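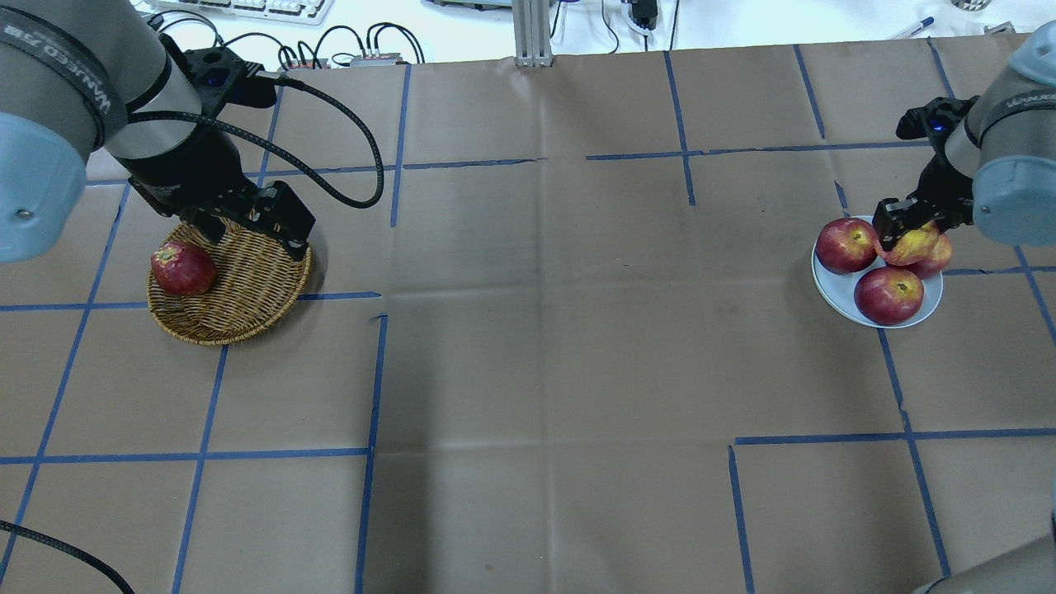

A round wicker basket on brown kraft paper.

The Petholm Half Hour is a local radio interview program produced in the town of Petholm and distributed as a podcast under the same name. It airs on weekdays in a 30-minute slot and consists of one recorded conversation, usually with a person who owns or works in a small business in the area. By 10/21/26 the program had released 1,904 episodes, counting repeats that were given new introductions.

The program should not be confused with The Petholm Hour, a music request show that used the same frequency in an earlier period and had different staff.

Background

The show was started by two former sales employees of the station, who had been buying unsold air time at a discount and filling it with recorded talks. The first talks were with advertisers. A furniture dealer, a driving school and the owner of a boat yard all appeared in the opening month, and each paid for the slot in which he or she was heard. The station manager at the time required a spoken notice at the start and end of each paid program, and the notices took up close to a minute of every broadcast.

Paid appearances ended after the first season. Under the new arrangement the producers sold short sponsor messages instead and chose the guests themselves. The change cost the program most of its early income, and for several months it was recorded in a rented office in Fitville, a short drive away, which had carpet on the walls but no proper door between the recording room and the hallway. Traffic noise can be heard on most of the surviving Fitville tapes.

Accounts differ on why the paid format was dropped. The station's own history says that listeners had complained about it in writing. A later newspaper piece gave the reason as a disagreement over tax treatment of the slots, and stated that the producers had been advised to stop by their accountant.

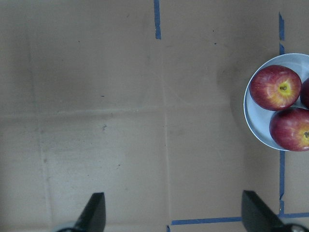 Kylie Gilchrist has disputed both versions, saying in a recorded talk that the paid slots ended when two sponsors from the same trade each demanded that the other be kept off the air, and that the letters from listeners came only after the decision had been made. She added that the accountant "never heard the show and didn't want to." The station has not changed its published history.

Format

Each episode opens with a short theme played on electric organ, followed by the guest's name and line of work. There is no opening monologue. The host asks the guest how he or she came into the business, and most of the remaining time is given to a single event, often a bad year, a fire, a lawsuit or a failed expansion. Guests are told the general subject in advance but do not see the questions.

A sponsor break falls near the middle. In the podcast edition the break was at first cut out, leaving an audible jump, and was later replaced by separate messages recorded for online listeners. The last two minutes are set aside for corrections to earlier episodes. When there are no corrections the theme is played at full length.

Calls from the public have been taken on four occasions, all of them during municipal election campaigns. The practice was given up after a caller read out the home address of a candidate.
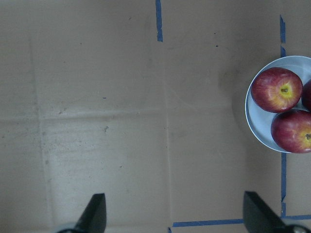
Recording moved back to Petholm when the station gave the producers use of a room next to its record library. The room had been a storeroom, and its ceiling slopes on one side, so that a voice sounds noticeably boxy if the speaker sits too far back. The host and guest share one table, and microphone stands have to go back to the same places after the news staff have used the room. Short strips of blue painter's tape were put down to mark where the stands go, and the marks were later copied onto the floor for the chairs. Tape was preferred to paint as the table belonged to the station. A second table, bought by the producers, was found to be too narrow and is kept folded.

Distribution

The podcast edition was first hosted by Truden, a small audio service that charged by the amount of storage used. Older episodes were removed from time to time to keep the bill down, and a number of them were not kept anywhere else. When Truden closed to new customers, the program moved to Oravec, where it remains. The move broke the links used by many listeners, and the producers read out the new address on the air every day through the following November.

Around 5 percent of all episodes are missing from the online archive. Most of these date from the Fitville period. Some have been restored from cassettes lent by guests, and the restored versions carry a spoken note giving the source. An index by guest name is kept at the Petholm public library and is updated twice a year. It does not cover the paid broadcasts of the first season, which the producers regard as advertising and do not count as part of the series.

Legal dispute

In its sixth season the program was named in a civil claim brought by a former guest, a roofing contractor, who argued that an edited answer made it sound as if he had admitted to poor work. The unedited recording was played in full at a preliminary hearing. The claim was settled before trial on terms that were not made public, and the episode was withdrawn. The producers have since kept every raw recording for at least seven years, and a guest may ask for a copy at no charge. 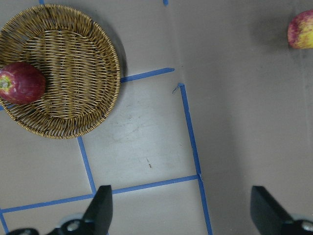 Red apple in a woven basket.

Reception

Local press coverage has been mostly favorable, with praise for the lack of background music under speech. Critics have objected to the narrow choice of guests, in particular to the small number of employees heard in comparison with owners. A series of episodes with shift workers was broadcast in the eighth season in answer to this, and repeated two years later.

See also

Brokered programming
Community radio
Talk radio
Underwriting spot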